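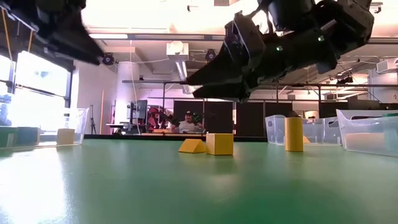 Drernevlow started with a question we kept hearing from family and friends: when will a robot tidy up the kids' room? We love that question, and we still can't give it a date. What we can do is work on it every day, starting small. A couple of yellow blocks on a green table, clear bins beside them and a gripper coming down from above – sorting toys is a chore any parent knows, and it's a wonderfully hard one for a machine.

We're a team of 12, and our first workshop opened in Hestudwood with 2 benches and a lot of borrowed chairs. Our main project, Jedard, looks at picking up, sorting and putting away, at home and on the shop floor. Folding is next on our list (wish us luck with fitted sheets!).

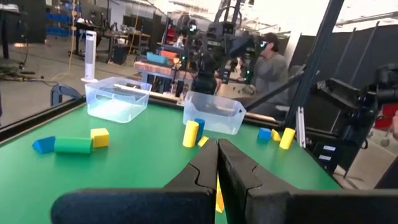

Blocks, bins and a gripper's view of the table

So, can machines do the chores yet? Some of them, some of the time. A tidy bench with good light is one thing, and a laundry room with a cat in it is quite another. We test 20 small jobs, and 9 of them go well enough that we'd show them to a neighbour. The rest keep us busy, and we enjoy every minute of it.

Our Quansah open evenings are back in August – bring the kids, and bring your least favourite chore. We'd love to add it to the list.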